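Search the archive Search Advanced

We use cookies to keep you signed in to the list. Accept Manage

[Serra-hall] Re: mats for the October swap
Posted by Ginevra Lombardi, 7.45 am

Quick one before work, sorry.

Agata Sorrentino wrote:
> Has anyone settled the mats yet? Yulan says we need something
> dark under the china stall, the glare off that floor last time
> was awful, half the buyers were squinting. Also do we buy or
> borrow? I saw some at Wandard but didn't write the price down.
> And how wide can we go before we block the door?
> Agata

Borrow if we can. Wandard want 45 each, 60 for the bigger size, and we've got 100 left for everything incl. the tea. So no.

Shahram has offered his two. Needs them back the same evening, please don't let them go home in somebody's boot again. No tape on them either, it pulls the surface up.

Door: leave a pram's width. Ornella is bringing the tape measure so argue with her not me.

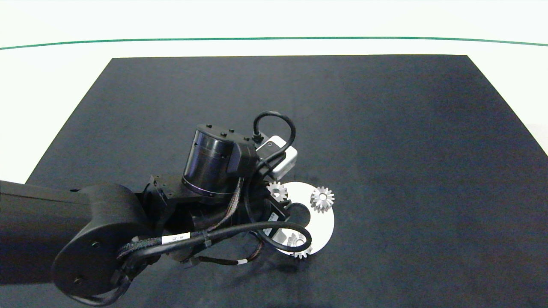
Colour for the china stall, I'd go navy and stop worrying about it. Cream cups get lost on white, and so do the price stickers. A big dark blue one like this, matt, with a bit of a fabrick look to it, stands out fine against a bright white floor and shouldn't throw the light back at people. Plain is good too, patterns make everything look jumbled.

Can somebody check the cupboard for the old grey one? Behind the urn I think. Key code is still 548.

Will ring Yulan at lunch about teh tables.

Ginevra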